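Pirihi Skills Laboratory
Course Materials > Suture Handling > Frequently Asked Questions

Last revised September 10, 2025
Page maintained by Géza Balogh

These answers cover thread selection, handling, and knot tying as taught in the Pirihi suturing modules. They are course notes for enrolled trainees and do not replace the instructions for use supplied with a product or the policy of your own hospital.

THREAD

What is the difference between monofilament and braided thread?

Monofilament is a single strand with a smooth surface. It passes through tissue with little drag but holds a bend from the packet (memory) and needs more throws for a secure knot. Braided thread is made of several fine strands. It is softer, lies flat, and knots more easily, but it drags more on the way through and can hold fluid between the strands.

Does the color of the thread mean anything?

Color is there for visibility. Blue, green, and violet stand out against red and pink tissue, and undyed thread is used where a dyed strand might show through skin. Colors differ between manufacturers. Do not identify a material by color. Read the packet.

How is thread size written?

In the USP system, sizes with more zeros are thinner: 4-0 is thinner than 3-0, and 3-0 is thinner than 2-0. Whole numbers without a zero (1, 2) are thicker than 0. The limits on diameter differ between material classes, so two threads marked with the same size are not always the same thickness to the touch.

Which thread is used in the modules?

Trunimby practice thread from Rivar, supplied in boxes of 200 packets. It is not sterile and is marked accordingly. The laboratory orders 3000 packets per course year, with delivery in January. Trainees who bring their own thread should tell the module lead before the session so that the scoring sheet can be adjusted.

Can thread be reused?

For single practice stitches, yes, if the strand is long enough and has no flat spots or frayed sections. For an assessed knot, open a new packet.

HANDLING

Where should the thread be held?

Hold it by the part that will be trimmed off: the free tail, or the length beyond the knot on the needle side. A section that will remain in the tissue should not be clamped. Jaw faces leave marks, and a marked strand can break at that point under a load it would otherwise carry.

How much does the jaw surface matter?

A coarse serrated or cross-hatched face grips well and marks the strand more. A fine or smooth face marks less and lets the strand slip sooner. Needle drivers are built to stop a curved needle from turning, so their faces tend to be aggressive. When thread has to be held in a driver, use the lowest closing force that keeps it in place, and do not rotate the jaws while they are closed on it.

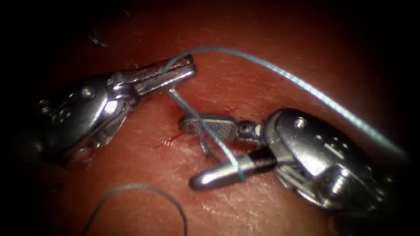
Teal-blue suture between two instruments. Note the ridged upper jaw on the left and the cross-hatched gripping face on the right.

How should the two instruments be placed relative to each other?

Approach from opposite sides of the stitch, with the tips close together over the working point. The two hands should not need to cross until a throw is laid down. Keep both sets of tips in view. If one instrument hides the other, move the one holding the tail, as it has less work to do.

How long should the tail be?

Long enough to be picked up without searching and short enough to pull through the loop in one movement. A tail that is too long catches in the loop and turns the throw into a bow. If this happens, take hold of the tail closer to its end and pull it clear before tightening.

The strand keeps curling back toward the tissue. What can be done?

Memory is the usual cause. Straighten monofilament after unpacking by drawing it gently between gloved fingers. Do not jerk it, and do not pull directly on the needle: the swage, where thread and needle join, can separate. Some curl will remain. Use it when forming the loop by letting the natural curve face the instrument that will take the wrap.

KNOTS

Which knot is required?

A square knot on a surgeon's first throw. The first throw has a double wrap, and each later throw has a single wrap in the opposite direction to the one before it.

How can I tell a square knot from a granny knot?

In a square knot, the tail and the standing strand leave each loop side by side. In a granny knot they leave on opposite sides of the loop, and the knot looks twisted. The granny knot results from wrapping in the same direction twice. It slips under load.

How tight should the first throw be?

Tight enough for the edges to touch. If the tissue under the strand turns pale or puckers, the stitch is too tight and will cut in as swelling develops. Lay the throw flat and pull both ends evenly, low and parallel to the surface. Lifting the strands while tightening puts the load on the tissue.

The first throw loosens before the second is down. Is that a fault?

It is common with monofilament. Keep light, even tension on both ends while forming the second wrap, and check that the first throw was laid flat. If it still opens, remove it and start again with a double wrap. Do not try to tighten it by adding throws on top.

STORAGE AND SUPPLY

How should unopened packets be stored?

In the original box, dry, at room temperature, and away from windows. Absorbable thread is sensitive to moisture and should be used in the session in which it is opened.

Are other suppliers accepted?

Alitz thread is accepted for the knot module only. It has not been checked for the continuous stitch module.

Where do used needles go?

Into the sharps container at the bench, including needles that have been cut from the strand. Thread offcuts without a needle go into general waste.

A packet was opened and found to have no needle. Who should be told?

Report it to the module lead with the lot number from the packet. Keep the packet.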